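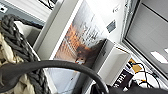

According to Safta Mocanu, a town guide is used before the trip only by people who are afraid of the trip; she herself reads it after she has come home. We heard similar opinions in many of the interviews, and they made us change the order of this section. We had planned to start with the planning phase, as most studies on tourist print do, but our material on that phase is thin.

4.2 Printed guides after the journey

The survey was answered by 134 households in Akmont and Masanja. The questions concerned any free or cheap printed matter that a member of the household had brought back from a trip: town guides, festival programs, museum leaflets, folded maps. We did not include paid guidebooks, which are treated differently by their owners and are often lent or sold.

Most respondents could not say why they had kept a particular item. When we asked when they had last opened it, the answers became more exact. Rodica Ghiță remembered that she had taken out the Sutine town guide in May, to check the name of a street she wanted to mention in a letter. Other respondents spoke of showing a page to a visitor, or of looking for a restaurant they wished to recommend. In all these cases the item was used for conversation about a journey that was already finished.

The place of storage seems to matter more than we expected. Items put into a drawer or box were, in the words of one respondent, "as good as gone." Items that stay in sight are handled again, even if they share their place with other things of the household. Figure 2 shows a printed item standing at a slant against a white wall, with crumpled beige fabric and a thick gray braided rope nearby. Its picture side carries an orange and brown photograph with dark lettering near the top.

We also found a difference between covers with a photograph and covers with a drawing. Respondents described photographic covers by place ("the one with the harbor") and drawn covers by color or size. Sebastián Paredes, who coded the interviews together with Aurelia Surdu, has suggested that the photograph works as a title, and that the printed title is hardly read. The two coders disagreed on seven answers — all of them about maps — and these were left out of the comparison.

One limit should be mentioned. The Gonico visitor office printed only 2,000 copies of its guide for the season we studied, so respondents who traveled there late may have found none. Their lower number of kept items should not be taken as lower interest.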